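Drerncombe opens its back room to anyone with a spare Wednesday

CLASTENGATE – For most of its life the back room at Drerncombe was where the building put things it didn't want to think about. This August it opens as a shared workroom, with black panels, hanging cloth, a bookable floor and a door that now closes on the first try.

The room measures 322 square feet, a figure the building's owners, Satari, would like everyone to stop rounding up. It will be let by the half day to people who need somewhere to set up equipment, leave it set up over lunch and not be asked to move it for a yoga class.

"We had 39 inquiries before we had a light switch that worked," said Albertina Tavares, who manages bookings at Drerncombe. "Most of them wanted to know if the walls were white. I told them they could be whatever color they liked, as long as they brought it with them and took it home again."

That turned out to be a poor sales pitch, so Satari bought some backdrops. Large black panels can now be put up wherever a plain dark background is wanted, and lengths of pale cloth are on hand to hang over the parts of the building that are less photogenic. There are quite a few of those. The cloth arrived creased and has been allowed to stay that way after two people spent a morning with an iron and achieved very little.

The floor is gray. Several other colors were discussed at length, and the gray was already there.

Fitting out was done by Matić, a local joinery firm that also rehung the door, took away the old shelving and found, behind it, a second door that leads to a wall. The second door has been kept. Tavares describes it as a feature.

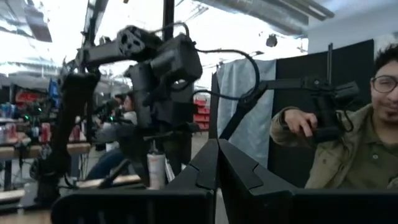
Half-day sessions run from 8:30 a.m. to 1 p.m. and from 1:30 to 6 p.m. A deposit of $100 is taken at booking and returned when the key is. Groups of up to five can use the room without further paperwork – larger ones should call first, mainly so that chairs can be discussed.

Cables may cross the room but should be kept clear of the doorway. Tape is welcome on the floor and unwelcome on the paint. Coffee is available down the hall, where opinions of it vary.

An open morning will be held on the first Wednesday of the month, starting at 10 a.m. Visitors can look around, try the door and put their names down for a session. Parking behind the building is limited, and the space nearest the entrance belongs to a van that has not moved since spring.

Bookings: ask for Albertina Tavares at the Drerncombe front desk, Clastengate.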